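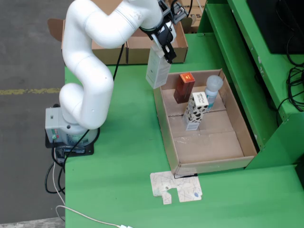 Station 2, packing task: arm over the open carton, gripper closed on a white carton.

Home | Club Pages | Build Notes | Safety | Calendar

Filtstead Robotics Club: Bench Walk-Through, September
Checked by Catalina Ibarra, faculty adviser

Hello again, everyone, and a big welcome to our new families! Please go through this list before the arm gets power, even if you were the last one to use it (I do it too, every single time).

1. Base bolted down to mounting plate. OK. I gave each bolt a good tug and then asked Tusard team to do the same.

2. Cables on the left side of the table. NEEDS WORK. The black bundle loops down over the table edge, right where people like to stand. Let's get it tied up before the Skidum meet, please.

3. White cable along the tabletop. NEEDS WORK. It runs across the bottom of the table and I'd love to see it routed along the back.

4. Gripper fingers and fitting at the wrist. OK. No play in either finger.

5. Emergency stop. OK. Pressed it at 13 percent speed and again at 38, and the arm held both times.

6. Items for packing. OK, with a note. The bottle stays capped, and the cow-spot carton goes back on the shelf when you finish, not home in somebody's backpack!

7. Spare boxes behind the arm. Move them back a bit when you run the long reach program.

8. Logbook. Echeverría team, your last entry is on page 83 and it still wants initials.

Items 2 and 3 get a second look before the next full-speed run.

Related
- Gripper Care for Beginners
- Skidum Meet Packing List
- Parent Permission Form

Filtstead Robotics Club, Room 1271 | Contact the adviser | Back to top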